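Trinden lost property moves to the Astport desk

Unclaimed items from the Trinden reading rooms, among them soft toys, hairbrushes and cups, will be held at the Astport desk from March.
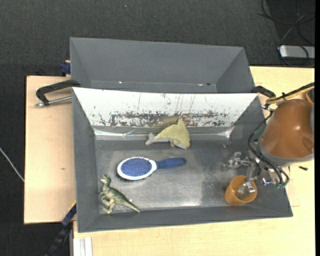

Tracey Tapley welcomed the change, remarking that parents had too often been sent from one building to the other for a child's toy. Items will be kept for 20 days, after which they will be passed on to charity. The desk is open until 8 in the evening, and enquiries should be made in person.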